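Mahama Housing Association
Residents' Newsletter
19 Mar 2021

Changes to the Shared Dining Room Booking Rules

The Association has completed its review of the shared dining room on the ground floor of Iduditz House. The revised rules take effect on the first day of next month and apply to all households, including those in the Carkaveo annex.

Bookings may now be made up to 90 days in advance. Each household may hold two open bookings at any time. The room must be left as it was found, with the table wiped down and dishes returned to the cupboard. The refundable deposit remains at $20.

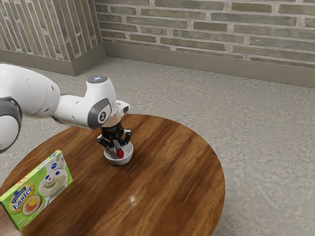 Cancellations and Late Returns

A booking may be canceled without charge until noon on the day before. Keys must be returned to the office by 10 the next morning. If a key is not returned on time, the deposit will be kept and the household may not book again until the matter is settled with the office.

Residents were invited to comment on the draft rules in October. The office received 205 replies, most of them concerning evening hours. The closing time on weeknights has been moved back by one hour as a result.
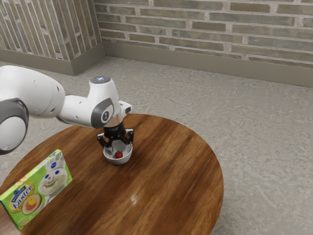 Rohani Pattinasarany wrote that the later closing time would help families who eat after work, but asked that music be turned off well before the room closes. Hsin-yi Tsao agreed and requested that the quiet hours be posted by the door. Both requests have been adopted.

Food may be prepared at home and brought to the room. Open flames, including candles, remain prohibited. Leftover food should be taken home and may not be stored in the room overnight.
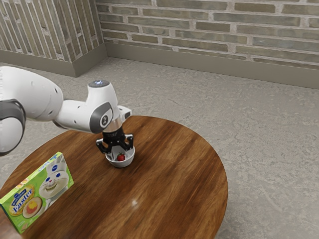

Volume 20, Issue 3 | Page 2

Printed copies of the full rules are available at the office on request. Questions about existing bookings should be sent to the office in writing, with the household number and the date of the booking.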